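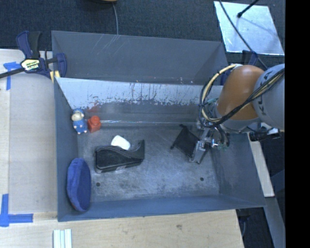

Nataša Jurić
Contributing editor, materials and maintenance

Print | E-mail

4 December 2020

A brown streak on sheet metal is usually read as proof that the metal under it is failing. Often the metal under it is sound. Rust is a loose product. Water picks it up at one place, carries it downhill and drops it when the film dries, so the place where a stain is darkest may be well below the place where iron is being lost. Maintenance crews who scrub the streak and leave the source will scrub it again next season.

The covered market at Istport is a good place to study the problem. Its roof, gutters and stall fronts were built in stages over several decades, in bare steel, galvanized steel, painted steel, stainless and a small amount of aluminum. The sea is close enough that salt settles on every horizontal surface. In November I walked the building with Ebuka Aliyu, a coatings inspector who has been looking after it under contract from his office in Drisudville, and who keeps his notes by source of stain instead of by location.

His first category is the cut edge. Galvanized sheet is coated at the mill and cut later, which leaves a line of bare steel wherever the shear has passed. The zinc on either face protects that line by corroding in preference to it, and on thin sheet the protection reaches across the whole edge. On thick sheet it may not. Burrs make matters worse, as does a blunt blade that drags the steel and tears the coating back. The upper edge of an upright panel is the usual offender. Rain sits on it, the edge bleeds, and the drips dry on the face below.

"You get called out to a wall that looks terrible," Aliyu said. "You wipe it, you put a gauge on it, and the coating on the face is all there. The trouble is in a strip at the top you could cover with a pencil."

The gauge he uses is a magnetic induction type that reads the distance between the probe and the steel. On the stall fronts the specified zinc thickness was 15 microns per side, and the stained panels he had tested met it everywhere except within a narrow band at the top. He takes readings in clusters, because a single reading over a scratch or a spangle boundary tells him very little. The panels were left in place and the edges were dressed with a file, degreased and brushed with a zinc-rich primer.

Fasteners are his second category, and they account for most of the staining on the market roof. A carbon steel screw with a light electroplated finish will lose that finish long before a hot-dipped sheet loses its own. The head goes brown, the washer traps the wet rust against the sheet, and a streak forms on the downhill side. Swapping the screw is cheap if it is done early. Left alone, the damp ring under the washer uses up the zinc around the hole and the sheet itself begins to go.

Stainless screws look like the obvious fix, and in galvanized sheet they are generally tolerated, since the small stainless area can drive only a limited attack on the large zinc area around it. The reverse arrangement is the one to avoid. A galvanized screw in a stainless panel puts a small anode in a large cathode, and near salt water it can be consumed quickly. One run of stainless kickplates at Istport had been put up in this way. The heads were gone when the inspector first saw them.

Swarf is harder to trace. Drilling and grinding throw out hot steel particles that land on nearby surfaces and bed into paint or zinc. They rust within days and give a scatter of fine brown specks with short tails. A contractor fitting a handrail can mark a finished wall some distance off without touching it. The marks respond to cleaning only when the particles themselves come out. On painted work a soft brush and a mild detergent may be enough if the job is done the same day. After that the choices are an acid cleaner or repainting.

The same specks on stainless steel get mistaken for a fault in the alloy. Some of them are. Where chlorides collect and rain does not rinse them off, the common grades develop a light brown film known in the trade as tea staining. It follows the direction of the polish, and a coarse finish holds more salt than a smooth one. At Istport the sheltered soffits are brown and the exposed faces of the same panels are bright. The owners had asked for the exposed faces to be washed twice a year. Aliyu had the order changed so that the sheltered ones are washed first.

Cleaning chemistry is simple to describe and easy to get wrong. Oxalic acid dissolves iron oxide and leaves most sound paint alone. Phosphoric acid does the same and converts some of what remains into a gray phosphate. Both attack zinc. A product that clears a painted door in minutes will dull a galvanized panel permanently if it is left to dry there. Hydrochloric acid, sold for cleaning masonry, should be kept away from all of it, and its fumes alone will start rust on bare steel stored in the same room. Steel wool leaves fragments behind that rust in their turn. Nylon pads do not.

Test results need to be read with the same care. Suppliers like to quote hours in a salt fog cabinet, and the primer used on the market edges was sold on a figure of 300 hours to first red rust. The cabinet never dries out, and zinc outdoors depends on drying. In open air it forms a thin carbonate layer that slows further attack. In constant salt fog that layer has little chance to develop, so zinc does worse in the cabinet than on a wall, and some organic coatings do better. The number is useful for checking one batch against another. It cannot be turned into years.

A different approach was taken at Plistham, where a grain store of similar age has been allowed to stain. The engineer there, working from drawings held by the Idahosa fabrication shop, identified 4 joints where loss of section would matter and had them opened and measured. Everything else was recorded with photographs and left. Two of the joints had trapped water behind a lap and were rebuilt with a drain gap. The streaks on the outer walls were judged to come from the gutter brackets, which have since been painted. The walls have not been cleaned, and the owner has no plans to pay for it.

Aliyu thinks that is defensible for a store and would not recommend it for a market, where traders complain about the look of the place. His next job at Istport is the north gutter. The bracket bolts are plain steel, the gutter is aluminum, and the packing between them has perished. He has specified nylon washers and a sealant bead, and the work is waiting on a dry week and a scaffold.

Print this article | E-mail this article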